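Peltby Renews Cooking Show "Elleo" for Season 2 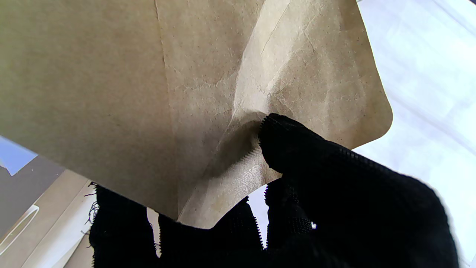
Brown kraft paper with a long crease.

Fans of Elleo can get their aprons back on! Peltby has ordered a second season of the hit cooking and travel series, made by Hopkin and arriving in April.

The new run has 5 hour-long episodes, each set in a different harbor town. More than 200 home cooks sent in family recipes, and 58 of them made it to the screen. We can't wait for viewers to meet these cooks and hear their stories.

A companion cookbook from Bader goes on sale the same month.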